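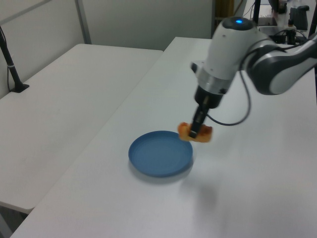
Plate Transfer Set, Spring Term

README and data card
Version 1.2, April 8, 2022
Maintained by the Lutham student manipulation project

1. Summary

This set holds recordings of a single robot arm moving pieces of food to and from a plate on a white table. It was recorded by students in the second-year automation course at Lutham as the shared part of the term project. Each project group uses the same recordings to train and test its own controller, so the set is frozen once a version number has been given out. Fixes go into the next version.

The release contains 834 episodes. The recording plan called for 900. The difference is made up of episodes removed during review, for the reasons listed in section 6.

2. Task

One episode is one attempt at one instruction. There are two instruction types:

place: take the piece of food from the table and set it on the plate.
remove: take the piece of food from the plate and set it on the table.

An episode starts when the operator presses the start pedal and ends when the operator presses it again. The gripper is open at the start. If the piece is dropped, the operator may try to pick it up once more in the same episode. After a second drop the episode is ended and marked as failed.

Failed episodes are kept. They have success set to 0 in the index and are left out of the default training split. Groups working on failure detection will want them back in; see the split options in section 5.

3. Setup

The arm is driven by a second, smaller arm that the operator moves by hand. Joint positions from the smaller arm are scaled and sent to the main arm by Gramirow, the control program written by last year's course. The gripper opens and closes from a lever on the operator's side. There is no force feedback.

The scene camera is fixed and looks down at the table from one side. It was not moved between sessions, but it was taken off its mount once for cleaning, and the view shifts slightly from session 7 on. If your model depends on exact pixel positions, use the separate calibration files for sessions 1 to 6 and 7 onward.

Food pieces are irregular in shape. Grasp points differ from one episode to the next, and the operator was told to take whatever grasp was easiest. Many grasps are across the middle of the piece with both ends sticking out past the fingers. A few are at a corner, and these swing more during the move.

Start positions for the piece and the plate were read from a printed list before each episode. The list was produced by a script (tools/make_layout.py) with a fixed seed. Positions are given in the table frame, in millimeters, with the origin at the table corner nearest the operator.

4. Files

episodes/ has one folder per episode, numbered from 0000. Numbers of removed episodes are not reused, so there are gaps.

Inside each folder:

scene.mp4: video from the fixed camera
joints.csv: time, joint positions, joint speeds
gripper.csv: time, commanded opening, measured opening
meta.json: instruction type, operator code, session number, start layout

At the top level:

index.csv: one row per episode
calib/: camera calibration, two files
tools/: layout script, loader, viewer
CHANGES.txt: changes between versions

Times are in seconds from the start pedal. Video and joint data come from different clocks and were lined up afterward by matching the first visible motion of the arm. The error should be under 80 milliseconds. Episodes where the match was poor have sync_ok set to 0.

5. Loading

The loader needs Python 3.8 or later and numpy. Video reading also needs OpenCV.

python tools/load.py --root episodes --split train

The split options are train, val, test and all. By default each one drops failed episodes and episodes with sync_ok set to 0. Add --keep-failed or --keep-unsynced to change this.

Splits are made by session. No session appears in more than one split. Do not make your own split by shuffling episodes: neighboring episodes in a session share lighting and often the same piece of food, and the test score will come out too high.

To look at a single episode:

python tools/view.py --episode 0112

The viewer plots gripper opening under the video. Press the space bar to pause and the comma and period keys to step by one frame.

6. Review and removed episodes

Every episode was watched once at double speed by a student who had not recorded it. Episodes were removed in the following cases:

the video file was missing or would not open
a hand entered the work area while the arm was moving
the wrong instruction type was entered and the right one could not be worked out from the video
the emergency stop was used

The success label was set in the same pass. A place episode counts as a success if the whole piece is on the plate, the gripper is open and clear of the piece, and the plate has stayed on the table. A piece resting on the rim counts as a success if it does not touch the table. The reviewers did not fully agree on rim cases before session 4, so treat labels from the first three sessions with some care.

7. Known problems

Gripper opening is wrong in parts of session 5. The measured value sticks at its last reading for up to two seconds. The commanded value is correct.

The arm casts a soft shadow over the table. Simple background subtraction picks it up as an object. Two groups lost time to this in the first lab.

The camera view takes in more than the work area, including another table and equipment behind the main one. Crop before training if you do not want your model to learn from the background. A suggested crop box is stored in calib/ with each calibration file.

Crumbs left on the table were not always cleared between episodes. There is no label for them.

All operators were new to the equipment. Early sessions are slower and have more pauses over the plate. Operator codes in meta.json can be used to balance this out.

8. Intended use

The set is meant for course work: imitation learning, grasp detection, motion timing and failure detection. It has one arm, one table and one camera view, and results on it say little about how a controller will do in another room. It should not be used to support claims about safe work near people or about food handling.

Reports that use the set should give the version number and the split options. Scores from version 1.0 cannot be compared with later ones, as the test sessions were changed.

9. Next version

Version 1.3 is planned for May. It will add sessions recorded by the Amadi and Rinumano groups with a second camera at the wrist, and should bring the total past 1,000 episodes. Folder layout will stay the same. The wrist video will be stored as wrist.mp4 in the episodes that have it.

Report bad labels by adding a row to issues.csv in the course repository with the episode number, the field and the value you think is right. Do not edit meta.json in the shared copy.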